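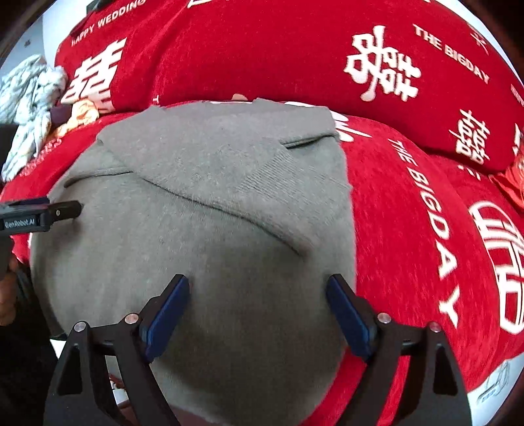 July, evening. Grippers, money, and the spare parts question

Spent most of today on the order. I said I'd have the equipment list with Dragica Spahić before she went home and I did, with twenty minutes to spare, but it isn't the list I started the morning with.

We are folding clothes at the moment. A grey knit, most likely a sweater, on the red wedding bedspread with THE BIGDAY written across it in white. One pair of black fingers with dark blue pads on the knit, and a second hand-held gripper coming in from the left. Folding is two-gripper work and that is what makes it dear. Every line on the budget sheet that used to say one now has to say a pair.

First line is the hand-held grippers. I had put down 3 pairs. Dragica asked why three when we have two people who can do a full session. I said one for each and one for when something breaks. She said a whole pair is a lot to keep in a cupboard. She is right about the price. I changed it to two pairs and a box of parts, and then sat there for half an hour trying to work out what goes in the box.

Pads, first. They are what touches the cloth and I would expect them to go before anything else, though I have no real figures for it. I should have been writing down when each set was changed. Started a page for that at the back of this book. Screws next, then the linkage plates. The plates look tough enough but they are the long lead time item, so I've put in one full set.

Rang Ploromix mid-morning about prices. They will sell pads singly or in packs, and the pack is better value but only if we use the lot before they change the design. The man could not say if they are going to change the design. He said he'd ask. I have written the single price on the sheet and pencilled the pack price next to it.

Emmont haven't replied. I wrote to them twice. They do a cheaper gripper with a narrower opening, and I'm not sure it would be any good on thick knitwear. Fine for shirts and tea towels. On a sweater you want to get hold of a fold that is several layers deep and still have room to let go without dragging it. I've left them on the sheet as a maybe, with a note that we must try one before paying for it.

Lunch at my desk. Cheese roll, too dry.

Afternoon was storage and the arm. Storage is dull but it adds up. One session makes far more data than I allowed for last year, and with two grippers going you have two lots of it. Put down four more drives, then looked at the total and put down two.

The arm is the big one. The plan is still that we buy an arm in the next budget and don't try to squeeze it into this one. Karagiannis want a deposit now to hold the price. Stisska don't want a deposit but their price is only good until the end of the month, so it comes to the same thing. I've asked both for it in writing. Two arms, I should say, for the same reason as above. I keep writing "the arm" and then finding the cost is half what it ought to be. Did it again on the draft and Dragica caught it.

She also asked if we need to buy more clothes and bedding to work on. I had forgotten to put any of that in at all. Patterned bedding is worth having, with writing and big shapes on it, so that it's not all plain cloth on plain cloth. The red set has writing all over it, and the double happiness characters on the pillow, and I'd like one or two more that are as busy as that in other colours. For clothes I put: knitwear, mixed thickness; shirts; trousers; children's sizes. I gave the whole lot 253 and that is the only line on the sheet she didn't query.

The sheet as it went to her has the grippers at the top, then parts, drives, clothes and bedding, and delivery at the bottom. The arms are on a separate page marked next year. Total came out just over what we were told we could have. I could lose the plates and be under, but then if a plate goes we stop work until a new one comes, and we'd be paying two people to wait. I left them in and wrote that next to the figure.

Dragica says she'll read it through at home. She wants a line for repairs as well, which I hadn't thought of as separate from parts. I suppose it is if we have to send one back.

To do tomorrow: chase Emmont again. Ask Ploromix about the pads. Measure the cupboard. Look up what we paid for delivery last time, as I guessed it.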